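**The White Jacket**

Radoslava Štěpánek came to Gremcombe in October with one suitcase, and she had promised her sister that she would go home with one suitcase also. Now it was the night before the journey and the suitcase was full, but the jacket was still in the wardrobe.

She had bought it in the second week, from the shop beside the chemist. It had a paper label with a price of 60 pounds, which was too much for her. The woman in the shop, Mrs Jenkins, took it from the hanger and held it against her shoulders without asking.

"You have somewhere to wear it?" said Mrs Jenkins.

"Yes," said Radoslava, and it was a lie.

She worked in the laundry of the Gethin, where the guests' clothes went up in the lift and her own clothes smelled of steam. She had nowhere to go in a white jacket. She walked home with it to the house of Arwel Pugh, up the hill, and hung it at the back, and did not tell anyone. On some evenings she put it on and sat on the bed and ate an apple, leaning forward so that the juice fell on the plate.

Mr Pugh knocked and stayed in the corridor, as he always did.

"Siwan says you must eat with us tonight. She made too many potatoes."

"I am packing."

"You've been packing since four o'clock."

He had a roll of brown paper under his arm. He put it down by the door and went away, and she heard him on each of the stairs, slowly, because of his knee.

She opened the wardrobe then. There was the jacket and there was the green thing, which was even more difficult. It had belonged to Alun Rosser, who drove the laundry van and had lent it to her on a morning of heavy rain. He went to Filden for another job before she could return it. She had washed it two times. She had his address on the back of a receipt, and the post office was still open tomorrow for one hour, before her bus.

She folded the green one as small as it would go. Then she laid the jacket on the bed and tried to arrange the sleeves, and one of them would not lie straight whatever she did. She smoothed the pockets. She picked at a thread on the hem and stopped, afraid that all the rest would follow it.

She wrote to her sister about the jacket and the green thing. Her sister would know of them before she saw her.

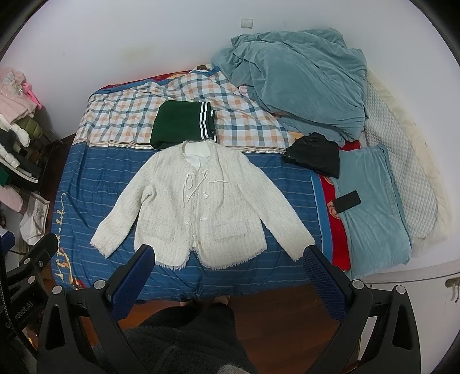 *Gremcombe, 23 December 2019*

The answer came quickly.

"Whose is the green?"

Radoslava looked at the question for a long time. Downstairs somebody was putting plates on the table, and Siwan Meredith called up that the potatoes were getting cold and that she was not going to call again.

"A friend's," she wrote. Then she took the brown paper from the floor, cut a piece from it and wrapped the green bundle, and wrote the address in Filden with her best letters. Under it there was space for the name of the sender. She left this for after the meal.

She put on the jacket, tied the string at the neck, and went down to eat.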